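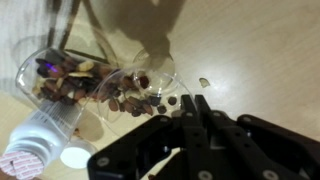 Small utilities patch slowly, and the Wurska water authority was slower than most. Its pump controllers ran firmware two releases old when an intruder logged in through a vendor account in September. 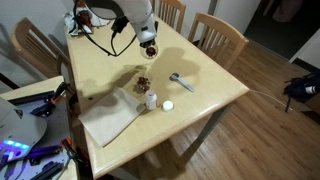

By the Istton Review technology desk
28/05/2021

The account belonged to Esar, the contractor that maintains 600 controllers in the district. It had no second login step – a gap listed in 3 earlier audits. Logs show the intruder read settings but changed none. Wurska now closes vendor access by default and opens it per job.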